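Print this page | E-mail to a friend
Shares: 7 | Comments: 0

Paper Sorter and Packer – Printed Sheet Goods, Prorholm

Onia prepares printed stationery for small shops: letter sheets, liners and decorated parchment-look stock. We have an opening for a sorter and packer at the Prorholm site. The post is full time, days only, and reports to Rhona Innes in finishing.

The work is done standing at a flat table. Mixed stock arrives in trays and must be separated by color and finish, checked on both sides, squared up and packed in sets. Plain white sheets are used as interleaves between decorated ones. Thin stock curls once it is out of the wrapper, and sheets held on edge will bow – handling them without a crease is the main skill of the job.
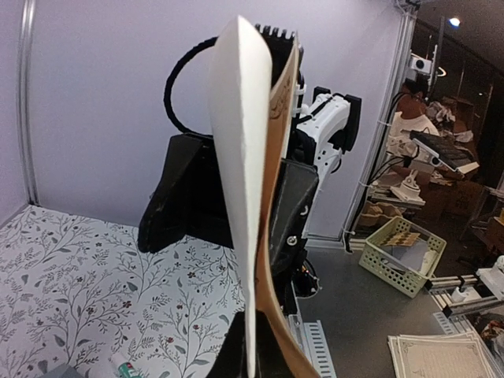 FINISHING AND PACKING

Tan stock with the brown scroll print is sorted separately from plain white. The scroll must face up in the finished set. Sheets with bent corners, smudged print or visible pinch marks go to the reject tray and are logged by item number. The current scroll design is item 2318.

Duties:
- Separate and inspect mixed sheets
- Build sets to the packing card, 290 sets per shift after training
- Fold and label cartons
- Keep the table clear of dust and offcuts

Requirements:
- Steady hands and good close vision, with or without glasses
- Able to tell white, cream and tan stock apart under indoor light
- Able to lift a full carton to waist height
- Basic written English for the reject log

Experience with paper is useful but not required. Training lasts seven working days and is paid at the full rate.

Applicants will be asked to complete a short handling test using both stock types. Apply in writing to Jonatan Hellström, Onia, quoting reference 445. Applications close December 19, 2022.

Print this page | E-mail to a friend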